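Mukasik Tabletop Snack Set – README

Version of 08/02/2020
Maintained by Pramila Lodhi, Kasari

1. Scope

Mukasik covers one small household activity: putting a packaged snack and a serving plate together on a table. It is a companion to the Prothero place-setting set and uses the same object names, so labels can be merged without a lookup table. Cups, cutlery and napkins are not covered here – see Prothero for those.

2. Objects

plate: round, white, thin dark rim line, shallow. Labeled as one object. The rim line is part of the plate and does not get its own label.

snack_bag: sealed or open retail bag of chips or similar. Color and print vary by brand. Labeled by outer outline, including crimped ends.

table: white, rectangular. Labeled once per session.
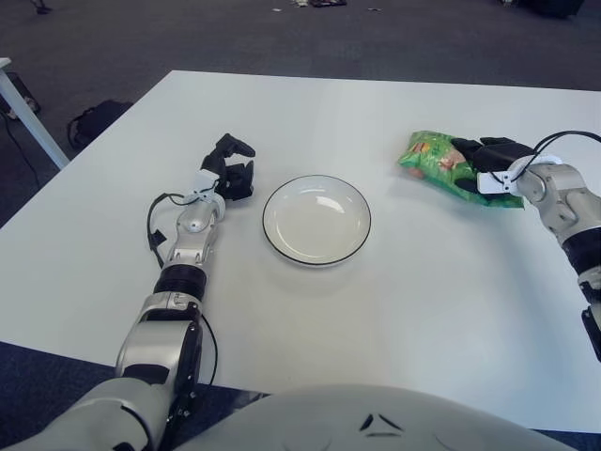

Bags change shape whenever they are handled, so outlines from one moment must not be copied to the next. Redraw the outline each time. Where part of a bag is covered, draw only what is visible and set the field "covered" to yes. Estimated outlines from earlier releases were removed in August.

3. Layout

Each session starts with one plate and one bag. The plate may stand anywhere at least 12 cm from the table edge. Bag angle is free. Nothing else is placed on the tabletop by the person setting up. A session is limited to 90 seconds and a single bag is used for no more than 17 sessions, after which the creases make it hard to outline consistently. 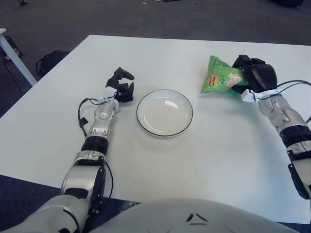
Field "bag_state" takes one of four values: flat, lifted, partly_lifted, over_plate. Use partly_lifted when one end is off the table and the other still touches it. If the contact cannot be judged, leave the field blank and add a note. More than 30 sessions in the Ponard folder have blank values for this reason. They are valid and should be kept.

Field "plate_state" is either empty or holding. Crumbs count as holding. Reflections from overhead lighting do not. 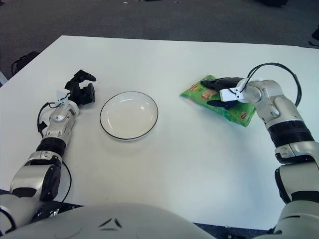
Bag text is transcribed only where it can be read. Brand names are not inferred from color. A bright green bag lying at an angle beside the plate, with small pictures of food and patches of red and yellow but no readable lettering, gets an empty "bag_text" field even if the same session has a legible view elsewhere. "bag_color" is filled in as usual.

4. Known issues

– Glossy plates and white tabletops have low contrast. Use the dark rim as the outer boundary.
– Shadows under the plate were included in a few early outlines. Corrections are pending.

5. Contact

Send label errors to Pramila Lodhi with the session name and the field concerned.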